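Getting Smells Out of a Used Car: What Works and What Doesn't

By Glenys Bainbridge

Every seller swears the car was never smoked in. Maybe so. Mine still smelled like an ashtray for most of a winter, and I tried nearly everything people recommend before it got better.

Hanging air fresheners are a waste of money. You get pine on top of smoke, and by the second week you get just smoke. The Jovico gel pots cost more and did the same job, as far as my nose could tell.

Baking soda is worth a try, with limits. Shake it over dry carpet and cloth seats, leave it overnight, then vacuum slowly. One box won't fix a car that has been smoked in for years – whatever the label says.

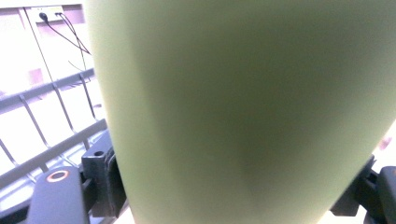

Pale green, smooth and matte.

Check the cabin filter before you buy any spray at all. On many cars it sits behind the glove box and takes 5 minutes to swap. A dealer in Plavstead wanted over $100 to change mine, so I bought the part and did it in the driveway.

Wipe the headliner too, but gently. Use a barely damp cloth and don't scrub, or the fabric may start to sag. My neighbor Jade Mapplebeck soaked hers and ended up paying for a new one.

I have my doubts about ozone machines. Some shops love them – they also charge plenty. If you do pay for it, stay out of the car while it runs and air it out well afterward.

Wet carpet is another matter. Lift the mats and press down with a paper towel. If it comes up damp, find the leak first.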